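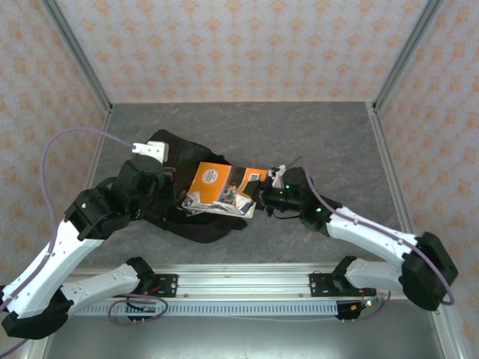

Irnima fold-flat tote, black

Item 307. In stock at Carkville, ships from there too.

Plain black fabric bag for papers, booklets, brochures, whatever you get handed at a fair or an open house. No lining, no stiff bottom, so it goes flat in a drawer or balls up in a coat pocket. Creases, yes. Hang it overnight and most drop out. Iron on low if you care.

Details
Color: black only (navy is gone, sorry, not coming back)
Width laid flat: 368 mm
Height without strap: 295 mm
Strap: sewn in, same fabric, not adjustable
Closure: none
Wash: cold, inside out, no dryer

What fits
Standard booklets go in upright. Loose leaflets do better tucked inside the booklet or they slide to the bottom and get crumpled. A4 is OK either way up, US letter same. Big ring binders no. We get asked this alot.

Packing for events
Put the thin stuff in first, then the booklet, cover facing out so people see it when they open the bag. Parvathi Nambiar does the packing quotes, send her one full set of your papers before you order, not a PDF. Paper weight matters more than page count. Printed inserts are not included in the price, you send them or Chauvin prints them and we pick up.

Orders
Minimum 15 bags. Under that, try the Clavstead shop, they keep singles by the register. Printing on the bag is one color, one side, white or orange ink. Orange looks good on the black but needs two passes so add a few days. Art to Bastien Collet, vector please, no screenshots.

Returns
Unprinted and unused, fine. Printed, no, unless we messed up the print. Bags with strap stitching pulled out, send a photo first, we replace those.

Page updated 3/17/24. Prices good thru May, ask for the new list after that. Old item page had the strap listed as adjustable, that was wrong, its fixed.

Also see: zip pouch, document sleeve, spare hang tags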